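Two Hours Inside a Kitchen That Isn't There

Aug 4, 2025

I went to the Dramska open day expecting a robot to hand me a coffee. I came home with a tote bag and some opinions about simulated windows.

Dramska is a small outfit on the second floor above a tile showroom, and for one afternoon in August they let the public in to see what they do. What they do, mostly, is make a pretend robot practice in pretend rooms. The software is called Fisunard. The robot in it has a shiny white body and two arms, and it never has to pay for anything it breaks. I envied it right away.

They sat us in front of a big screen, 30 folding chairs and a fan, and showed us the view from the robot's head. It was looking almost straight up. A man behind me whispered "is it broken?" and his wife told him to shush.
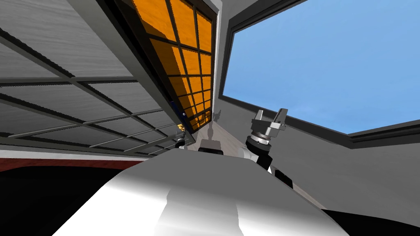

What we were shown

Our host was Valbona Shehu, who had clearly given this talk several times that day and was down to the good parts. She explained that you can look through the head or through the wrist, and that the wrist is where you learn something. She was right, though the wrist is also where you lose all sense of which way is up. There's a gripper, there's a big piece of sky, and your stomach has to work out the rest. 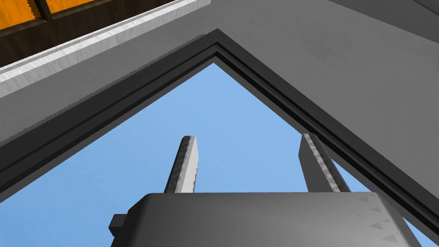
I asked why the sky was so clean. Valbona said weather was on the list. I got the feeling it was a long list - somebody in the back row laughed in a way that only an employee would.

Then came the part where visitors could drive. You get a pair of handles and a clutch pedal, and you get 10 minutes, or less if you're the kind of person who keeps apologizing to the equipment. I am that kind of person. The kid ahead of me, who couldn't have been older than nine, took to it like he'd been born with parallel fingers. I steered mine with the confidence of a man backing a trailer down a boat ramp.
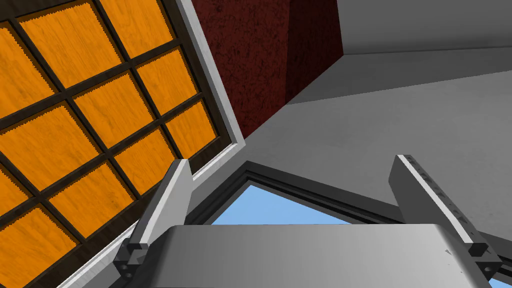
The handles are heavier than they look, and they push back a little, on purpose. Left and right I could manage. It was the twist of the wrist that got me, and every time I thought I had it figured out I'd let go of the pedal and have to start over. My wife Halilović (her last name, which is what everybody calls her, me included) took her turn after mine and was better at it. She has mentioned this since.

There was also a poster for something called Finis, the next version, with 900 new practice rooms. I'd have been happy with one room and more time.
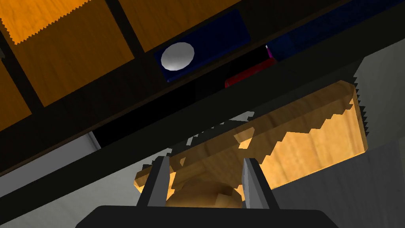
So would I be able to drive a real robot after this? I'd be able to sit down in the right chair. Valbona says people need a few sessions before their hands stop arguing with their eyes, and I had one.

The coffee was in the hallway, by the way, in a regular urn with a regular spigot. I got 4 sugars in there before I noticed the line behind me.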